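断水28時間、未明に復旧 東側一帯の2000戸 当面は「しばらく流してから」

10月20日 地域面

市東部の断水は20日未明、ほぼ全域で解消した。水道課によると、影響が出たのはおよそ2000戸。最初の通報から復旧まで28時間かかった。けが人の報告なし。

原因は県道下を通る口径の大きい配水管の破損。継ぎ手の部分に亀裂が入り、そこから漏れた水で路面が一部陥没した。現場はショッピング施設「トルレロ」東側の交差点付近。県道は片側通行が続いており、朝の時間帯はバスに遅れが出ている。舗装の本復旧は来週以降の見込み。

管は高度成長期の終わりごろに敷設されたもので、更新計画には入っていたが着工前だった。同課は「8月の漏水調査では異常は確認できなかった」と説明。調査の方法が適切だったかどうかは、これから検証するという。

復旧工事は市の指定業者ブレスティクスが担当した。当初は19日の夕方までに終える予定だったが、掘削中に図面にない古いガス管が見つかり作業を一時中断。使われていない管だと確認が取れるまでに数時間かかり、そのぶん全体が後ろにずれた。交換用の管も手持ちの在庫では長さが足りず、隣の市から取り寄せている。

給水所は小学校の校庭など16カ所に設けられた。ポリタンクを持った人の列は夜9時を過ぎても途切れず、東公民館では用意した給水袋が一時品切れに。高台の団地ではエレベーターの無い棟が多く、上の階まで何度も往復する住民の姿が目だった。団地に住む女性(70代)は「飲む分は何とかなる。困るのは手洗いとトイレ」と話していた。 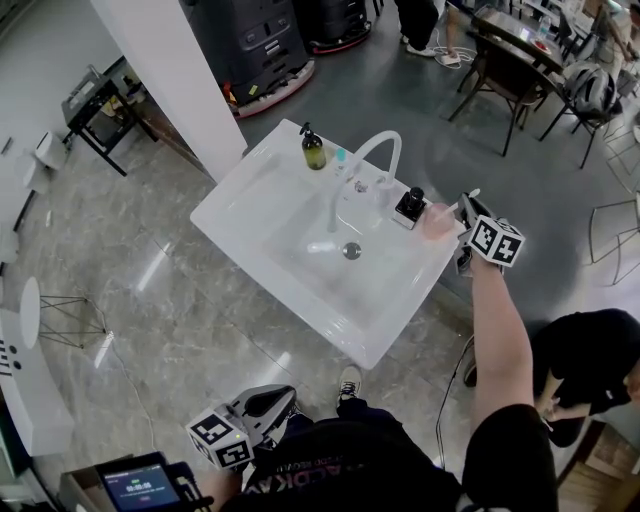 飲食店への影響も大きかった。駅東口の喫茶店「レンマ」は終日休業。予約の入っていた昼の会食は断ったという。隣の弁当店は井戸水のある親戚の家で米を炊き、品数を絞って営業を続けた。理容店や美容室も軒並み休み。再開は20日の昼前後からという店が多い。

市の対応には不満の声も出ている。防災メールの第一報が届いたのは断水が始まって2時間近くたってから。登録していない世帯には広報車で知らせたが、「何を言っているか聞き取れなかった」「うちの前は通っていない」といった苦情が水道課に相次いだ。電話も一時つながりにくい状態になった。給水所の場所を載せた市のページは、地図が古いままで、すでに閉校した学校が表示されていたことも分かった。19日夕方に差し替え済み。

濁り水について。復旧直後は管の中のさびなどが混じり、茶色や白っぽい水が出ることがある。同課が呼びかけているのは次のとおり。

まず屋外か浴室の蛇口を少しずつ開け、色がなくなるまで流す。給湯器や洗濯機はそのあと。浄水器を通す蛇口は最後に。白く濁っていても、コップに汲んでしばらく置いて下から澄んでくれば空気の泡なので問題はない。色が消えない場合は飲まずに水道課へ連絡を。

濁りを抜くために使った分の料金の扱いはは「検討中」。受水槽のあるマンションは管理会社に先に確認してほしいとしている。

給水所は20日正午で順次閉める。東公民館と団地集会所の2カ所のみ、夕方まで継続の予定。給水袋の返却は不要。

市は同じ時期に敷設した管の点検を前倒しする方針。漏水検知の機器「エレック」を、破損箇所から下流側の区間に仮設することも決めた。費用や期間は未定で、次の市議会に報告する。

(続報あり次第更新します)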